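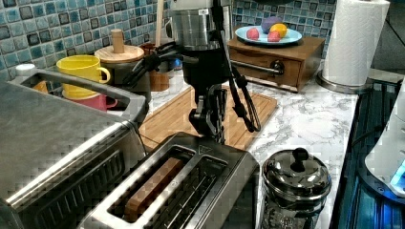
Counter space: toaster AND toaster oven?

wureck_kitchen
So I've got a countertop oven, a two-slot toaster and a bamboo cutting board all fighting over one stretch of counter, and I end up chopping onions in a corner the size of a postcard. My husband says the toaster has to go. I eat toast every morning and I'm not giving it up! The whole counter is 58 inches, if that helps. What would you move first?

Omerović
Team husband, sorry. The oven makes toast. Sell the toaster.

stirard4
It makes toast in some 4 minutes, and it's dry toast. Keep the toaster, but get it off the cutting board. I'd start with the kids' stuff, because plastic strawberries and an eggplant don't need a plate on the counter (mine live in a bin under the table now). Dry pasta can go in a cupboard too.

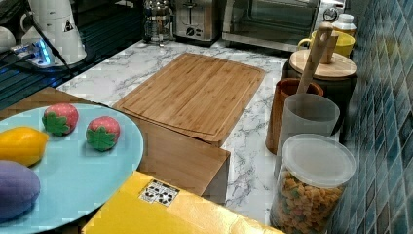 Re: Counter space: toaster AND toaster oven?

Senad Jurić
Disagree on the pasta. If it's in a cupboard I forget I own it and buy 2 more bags. Clear canisters along the wall are fine. I'd look at the mugs, they could hang on hooks under the cabinet and then the oven could slide back a bit. 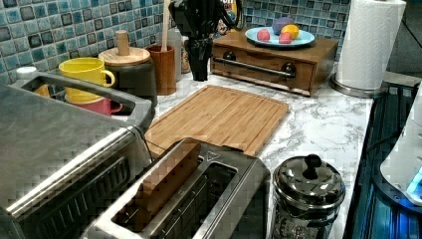
And stand the board up when you're not using it, mine leans on the backsplash and dries faster that way.

wureck_kitchen
Hooks, okay, I like that. But the oven needs air behind it, the manual is very bossy on this.

Omerović
Still say sell the toaster.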